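May, towels and bedding, morning into afternoon

Started on the towels at a quarter past nine, later than I meant to, as Aitana and I got talking over coffee about whether a towel folded in thirds really does sit better on a shelf than one folded in half and half again. I still say thirds. She still says it depends on the shelf, and I suppose she has stacked a good many more of them than I have.

We worked on the bed today and left the long table alone. My back prefers the table, but the bed is closer to how people do this at home, and a thick towel behaves differently on something with a bit of give under it. The plush gray one is a good case. Press it and the pile goes dark and stays patchy for a while, and the corners never come quite as square as you want.

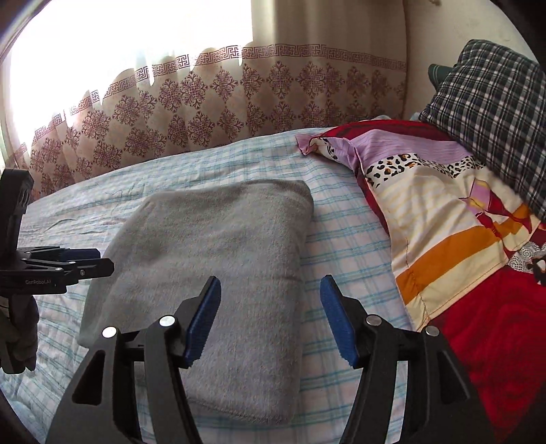 I have also gone back to smoothing with the flat of the hand from the middle outward – Rozália's way, and she was right about it back in the winter when I wouldn't listen. It leaves far fewer lumps in the inside layers. Folded size came to 42 cm on the long side, which fits the Fesitz shelf with a little room to spare. Weight on the kitchen scale was 674 g, so this is one of the heavy ones and should go at the bottom of any stack.

The plaid spread needs pulling straight before each round. I kept forgetting, and then wondering why my edges wandered.

Still to do: wash the thin towels at 90 minutes on the long program, and ask Rozália where the spare pillowcases went.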